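Catering Equipment Care, Unit 2: Door Seals and Why Your Milk Is Warm
Handout prepared by Hsin-yi Kan
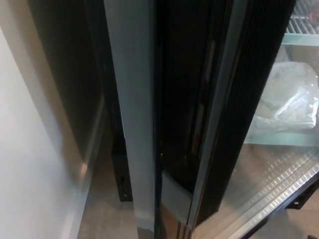 Fig. 1. Glass-door refrigerator, door partly open. Note the ribbed black gasket down the door frame.

The gasket is the cheapest part of a fridge and the one most often blamed on the compressor. If it doesn't meet the cabinet all the way round, cold air leaves, damp air arrives, and the motor works overtime without being thanked.

Cleaning
Warm water, a drop of washing-up liquid, soft cloth. Work along the ridges, then across them. An old toothbrush will do for the grooves (label it, please; Kwok-wai Shih had strong feelings about this last term). No bleach. Dry it before you shut the door.

The paper test
Close the door on a strip of paper and pull. You want some drag. If it slides out like a letter from an envelope, mark the spot and carry on round the frame. Do the hinge side too, which everyone skips as it's awkward to reach.

Glass doors
Customers like to see the drinks. They also like to stand with the door open while they choose between two identical ones. Check for misting on the glass and wipe the frame while you're there.

Shelves
Wire racks let air through, provided you don't line them with foil. Glass shelves catch drips and show every one of them. Leave a gap at the back of both.

For next session
Test one fridge at home or at work and bring your notes. Read the Clasteo sheet, pages 2 to 4. "It seems fine" is not a result.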